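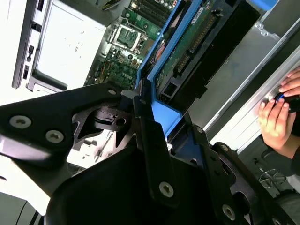

Slide 1. Open desktop case, drive cage at upper left, gripper in front.

Speaker notes: Revenue-based repayment for small workshops — what the Illemham loan fund learned
Speaker: Zoriana Lysenko
Session 4, August 26, 2021

Slide 2. Scope

Say at the start that this is a talk about loan terms. Grants and equity are covered in Pongsak Chaiyaporn's session after the break, so send questions on those to him.

The fund lends to firms with fewer than ten staff and at least one full year of accounts. Typical borrowers are repairers, small makers, food producers and a few service firms. Most had been refused by a bank, usually for lack of security. Very young firms are outside the scheme and outside this talk.

Slide 3. The two repayment models

Model A: fixed monthly instalment over three years, first payment due one month after drawdown.

Model B: a fixed share of monthly takings, paid until an agreed total is reached. No end date, but a review at four years.

The agreed total in Model B is set at signing and does not change. A borrower who pays quickly pays the same amount as one who pays slowly. This is the point people most often get wrong, so read it out twice if the room looks unsure. The effective annual cost is therefore higher for a fast payer. We put that in writing on the first page of the offer letter, with a worked table.

Slide 4. Numbers

372 applications in the period. 184 loans made. Of the rest, most were withdrawn by the applicant before a decision.

Applicants chose their own model after a meeting with an adviser. We did not assign them at random, so the two groups are not strictly comparable. Seasonal firms leaned towards Model B. State this before showing the arrears chart.

Slide 5. Arrears

Leave the chart up for a moment before speaking.

Model A arrears rise in the second quarter of the loan and again at the end of the first year. The second rise matches the date when many firms pay for insurance and accounts. Model B has no arrears in the ordinary sense, as a month with low takings produces a low payment. What we track there is late reporting. If the takings figure has not arrived by the 10th, the file is marked amber.

Late reporting was a useful early sign. In 22 files it came before any other indication of trouble. In those cases an adviser rang within the week and agreed a plan, or at least got the figures.
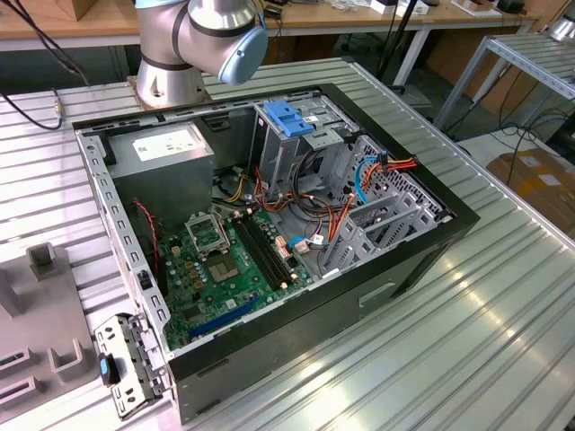

Slide 6. Cost of running Model B

Model B takes more staff time per loan. Every month somebody has to receive the figure, check it against the bank feed or the till report, work out the payment and issue the request. In the first year this was done by hand in a spreadsheet. From April of the second year we moved it to Borow, which reads the bank feed and drafts the request. A person still approves each one.

Things that Borow did not deal with well and that we still handle by hand:
Refunds issued in a later month than the sale.
Owners who pay takings into two accounts.
Money moved in by the owner, which the feed counts as takings unless it is tagged.
Firms registered for tax part way through a month.

If asked about the price of the software, say that it was negotiated and that I cannot give it.

Slide 7. Case: Saithong

Permission has been given to use the name. Makes sauces and pastes, sells at markets and to a few shops. Borrowed for a second filling line under Model B. Takings fell by nearly half over the winter and the payments fell with them. No adviser contact was needed apart from the normal review. Under Model A the same firm would have missed at least two instalments on our projection.

Do not present this as proof. It is one firm with good records.

Slide 8. Case: Dunder

Also used with permission. Joinery business, paid in large stages by a small number of customers. Chose Model B and found it awkward. One stage payment produced a very large request in the same month as a timber order. We now offer a monthly cap for firms paid this way, with the excess carried forward over three months. The cap is in the revised agreement, clause 9.

Slide 9. What we changed

Definition of takings now excludes sales tax and refunds, and says so in plain words.
Reporting date moved from the 5th to the 10th.
Monthly cap available on request.
Early settlement discount added, on a sliding scale, to answer the cost point on slide 3.

The discount is new and I have no results for it yet. If time is short, skip to slide 10 and leave this one in the handout.

Slide 10. Questions

Likely ones: whether owners under-report (a few did, mostly cash sales, found at review), whether the fund takes personal guarantees (no), and whether borrowers may switch models (once, from A to B, within the first year).

Handout has the offer letter table and the text of clause 9. Copies by the door.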